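Re: [home-builds] Column arm, finger length and shoe rack

> How long did you end up making the fingers? Mine stall on
> anything thicker than a sandal. Also, are you still on the
> Llanos driver board?

Still on the Llanos board, firmware 2356. The top finger is a flat plate, 80 mm, screwed to the wrist bracket. It comes down on the shoe from above.

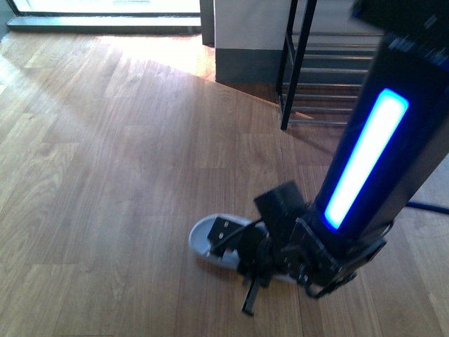

I had the closing current too high until July and it bent a plate. Now I cap it and let the wrist give a little — slower, but the servo stays cool.

Settings I changed:

1. Grip timeout up to 200 ms.
2. Column speed cut to 18 percent near the rack, so the fingers don't catch a tube.
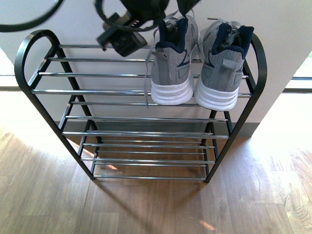
3. Cable loop at the wrist made longer. The old one pulled tight at full reach.

I haven't sorted out placement yet. The planner gets one target per tier and I pick the tier by hand.

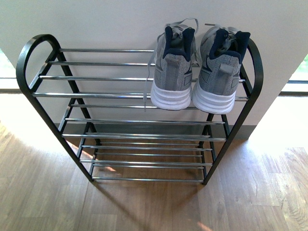
Cutari's depth filter is my next job. It drops points on shiny parts, so a tier made of chrome tubes comes back full of holes. A loose lace hanging over the front of the top tier is bad in a different way, as it gets merged with the rack. I may just mask out the front edge.

Will post the finger drawings when they're cleaned up.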